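4.3 Running the lid task for visitors

1. Keep visitors 2 m from the arm base. Mark the line on the floor before doors open.

2. Set the speed limit to 40 percent in the Tekolia panel. Do not raise it during the open day.

3. Place the compost bin on the table with the handle to the front. Start the "Lid open" routine. The gripper takes the lid by the rim and holds it tilted above the bin.
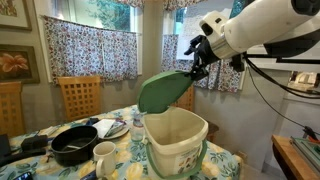

4. Wait for the hold signal, then let visitors ask questions. The hold times out after 14 minutes.

CAUTION: Do not reach into the bin while the gripper holds the lid.

NOTE: If the lid slips, press Stop and call Habibur Uddin. Do not restart from the panel.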